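The Number on the Door

Someone had printed 2323 on a sheet of paper and stuck it to the lab door, and by Thursday morning everyone who came in had said something nice about it. Marietjie Makhubela read it with her coat still on and went to find Kenza.

"Is that all of them?" she asked.

"All the good ones," said Kenza Lamrani.

"Good how?"

Kenza laughed, and then saw that she was meant to answer. They had been collecting since March, people with grippers in their hands picking things up and putting them down, so that a robot could later be taught from the recordings. The method was called Plodell. Nasodik was paying for it, and Nasodik had already put a line in its newsletter saying that the robot no longer needed to be in the room. Marietjie had been hired to check the result before the paper went out. She had checked results for nineteen years and had been asked to a great many leaving parties, mostly by people who were glad it was her leaving.

She sat down with the log. The file was headed Thu 23 September and had been saved at six in the morning, which told her Mahmoud hadn't slept. There were 2323 demonstrations kept. There were 669 thrown out. She looked for the column that gave the reason and found the word "bad" all the way down.

"What's bad?" she said, across the desk.

Mahmoud Ait Ali took off his headphones. "Tracking went, mostly. Or the person fumbled it."

"Mostly which?"

"Both mostly."

"So if somebody drops the thing, it goes in the bin."

"We don't want to teach it to drop things."

"And when it does drop something? Where has it seen anybody pick it up again?"

He put one side of the headphones back on, then took it off. He was a decent boy. He said he'd have to look, and that Naima had set the rule up, and that Naima was in a session until eleven.

Marietjie went and stood where she could watch.

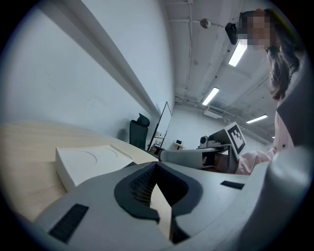 Why collect with hand-held grippers if a robot is going to do the job in the end?

It's quicker and cheaper. A person can show a task many times over without waiting for a robot arm, and if the tool in the hand is shaped like the tool on the arm, what was recorded can be used to teach it. The weak spot is that a person's wrist goes places an arm can't.

That was how Naima Sqalli put it, more or less word for word, when she finally came out and was asked. She had said it to visitors so often that it came with its own pauses. Marietjie said she had no quarrel with the first half.

"How many of the kept ones can the arm follow?"

"We ran a test set," said Naima. "166 trials. It's in table two."

"I've read table two. Who set the objects out?"

"I did."

"And who did the demonstrations for that task?"

Naima looked over at Kenza, who had become very interested in a cable.

"I did most of those as well," Naima said. "I'm the fastest."

"So it learned from you, on things you had laid out, and then you laid them out again."

"You make it sound like cheating."

"I don't think it's cheating. I think you put the cup where you like a cup to be."

They did it again after lunch. Sólveig Vídalín from accounts was brought up to lay the things out, on the grounds that she had never set foot in the lab and had no opinions about cups. She put them down as if she were clearing a table in a hurry – one on its side, one nearly touching the wall. Mahmoud thought that was unfair. Marietjie asked him to write down what was unfair about it, and he started to, and got as far as "a real kitchen would" before he stopped.

They had time for 31 trials. The arm went well for the first few and then reached for the cup on its side as though it were standing up, closed on nothing, and carried the nothing carefully over to the tray. It opened its fingers there and waited.

"It's very polite," said Sólveig.

Kenza asked whether that one had to count. Marietjie wrote it in. By five they had all 31 in a column with the reasons beside them, whole sentences, in Mahmoud's small handwriting. Nasodik rang twice and Naima let it ring.

"We could still send the paper," she said. "With this in it."

"You could," said Marietjie. "What would you call the 669?"

Naima pulled the log towards her and scrolled to the top of the column. Then she asked Mahmoud how far back the raw recordings went, and he said he thought they were still on the old Cullent drive, under the sink.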